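Minutes — drinks cell, weekly catch-up, Sunday 4 p.m., Dririer workshop

I took the notes this week, so blame me for the spelling! We skipped the Farkalon parts order and went straight to the fault, as it ate most of our week anyway.

1. The protective stops

The big arm stopped itself 22 times during the fruit-and-plate routine, and 18 of those came when both arms were over the far half of the table. The log gives the same joint torque warning each time. My first guess was the payload setting, because we never changed it after swapping grippers (yes, my job, sorry).

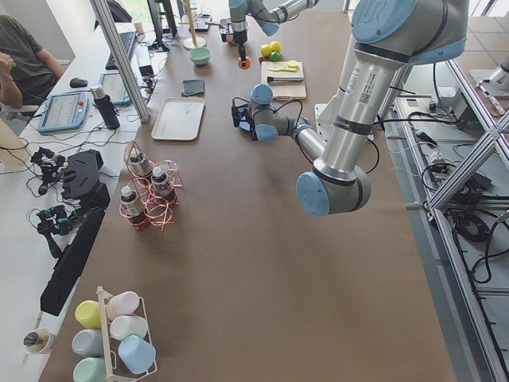 Could the two arms simply be asking for the same bit of air at the same time? That question came from the Brivari side of the call, and it got us going for a good while. We agreed the handoff timing needs checking before anyone touches the payload number, or we won't know which change did what.

2. What the log says

I read out the entries from cycle 2,043, the worst one. The near arm stopped, but the far arm carried on for a moment before its own stop came in. That's the part I really don't like — one arm stopping should stop both, every time.

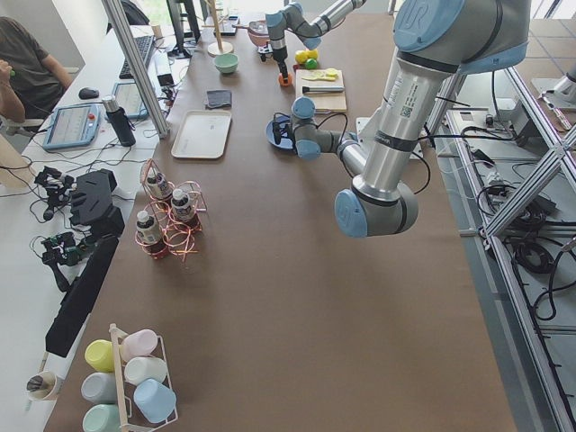
So the stop link between the two controllers goes to the top of the list, ahead of the timing and well ahead of my payload slip. Pintér will lend us a spare safety relay, and we'll swap it in with the power off and locked.

3. Until it's fixed

Half speed only, and one arm moving at a time.

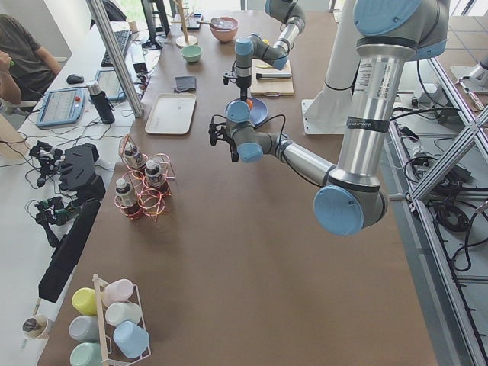

I'll also write up a one-page restart sheet, as we've all been clearing stops in our own way. No restarting from the pendant until you've read the warning and written it down, please!

4. Retest

Plan is 19 clean cycles at half speed, with a stop triggered by hand on each arm in turn.

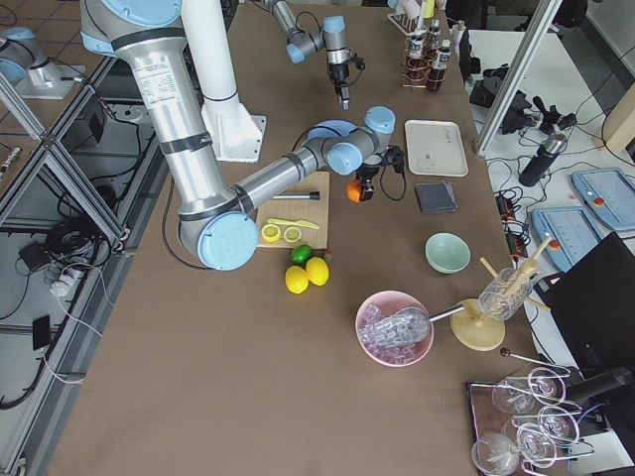
Brivari asked whether one missed stop would mean starting the whole count over, and said they'd want it to. Agreed, it would. The payload setting gets corrected after that, on its own.

Next meeting same time. Parts order carried over again.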